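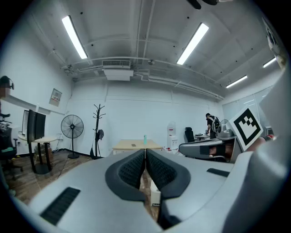
Indard football's preseason equipment and field check is done before the first padded practice, and again after the Stellberg game, when there is usually less of everything. Mark each line OK, FIX or PULL. "Fine" is no longer accepted as a mark, having been used last year for a blocking sled with a tree growing through it. Most of what we check comes down to padding and grip, so know what good grip looks like: a raised pattern with edges to it, like a honeycomb. If the palm of a receiver glove or the handle of a hand shield has gone smooth and shiny, it is a PULL, however lucky its owner says it is.

HELMETS

Shell, cracks and deep gouges – OK
Comment: Paint scrapes are allowed. Players will tell you each one is from a big hit. Many are from the equipment room door.

Reconditioning sticker present and in date – FIX
Comment: 2 helmets have a sticker nobody can read. Sent back with the next batch. Neither goes on a head until it returns.

Face mask bolts and clips – FIX
Comment: Several loose on the linemen's side of the rack. Tighten by hand. The power drill was tried once and we don't need to discuss it.

Chin straps, all snaps hold – PULL
Comment: Replaced 7. One had been repaired with athletic tape and, beneath that, older athletic tape.

Interior pads and air fit – OK
Comment: Refit anyone who got a haircut over the summer. This is a real instruction and it matters more than it sounds.

SHOULDER PADS

Straps and buckles – FIX
Comment: Elastic is tired on the oldest sets. If it can be tied in a bow, it's not holding anything.

Plates and rivets – OK

Smell – no mark available
Comment: Not a safety item. Several people have written it in anyway. Air them out on the fence, downwind of the visitors' bench if you must.

SLEDS AND DUMMIES

Pitkänen sled, frame and welds – OK
Comment: Heavy, ugly, and in better shape than the coaching staff. Check the skids for burrs before anyone drags it over the grass.

Pitkänen sled, pad covers – FIX
Comment: Split seam on the end pad, foam showing. Somebody has been picking at it. Cover is ordered; until then the end station is closed. Closed means closed, including to the defensive ends.

Stand-up dummies – PULL
Comment: One no longer stands up. It has been kept for sentimental reasons and is now leaving for practical ones.

Hand shields – FIX
Comment: Check the handle stitching from the back, with your arm through it, and pull hard. Looking at it from across the shed doesn't count as an inspection.

GISTA FIELD

Goalpost pads, height and fastening – FIX
Comment: West post pad has slipped. It now protects the shins of anyone running into it, and nothing else. Raise it and strap it again, top strap first.

Sprinkler heads flush with the turf – PULL (practice stopped in that area)
Comment: One is standing proud near the 40. Coned off. Whoever used the cones for the parking lot, please bring them back, as a cone does very little good in a parking lot.

Holes, ruts, soft spots – FIX
Comment: The soccer camp in June left its mark in front of the south goal. Fill, tamp, walk it in cleats. Walking it in loafers tells you about your loafers.

Pylons and yard markers – OK
Comment: Soft ones only. The old painted wooden marker has been found behind the bleachers again and removed again.

Sideline clearance – FIX
Comment: Benches, carts and the water table go back behind the restraining line. So do the parents.

HEAT AND FIRST AID

Water available at both ends of the field – OK

Cold tub filled before practice – FIX
Comment: It was full of footballs at 3:30. Good footballs, but still.

AED charged, cabinet unlocked – OK
Comment: Open the lid and look at the light. Do this every practice. No joke goes on this line.

Emergency gate unlocked, drive clear – FIX
Comment: Gate fine. Drive had a pickup in it belonging to a person who wrote the rule about the drive.

WEIGHT ROOM

Collars on every bar – FIX
Comment: We buy collars and they vanish. Check the lockers. Nothing over 200 goes on the bench press without a spotter, and a phone propped up to film the lift isn't a spotter.

Floor mats, edges flat – OK
Comment: One corner curling by the squat rack. Watching it.

Return the finished sheet to the hook inside the equipment room door, pen attached. All FIX items get checked a second time by somebody other than the person who fixed them. The shed key stays on the same hook.

Home Schedule Roster Field Forms Booster Club Contact Back to top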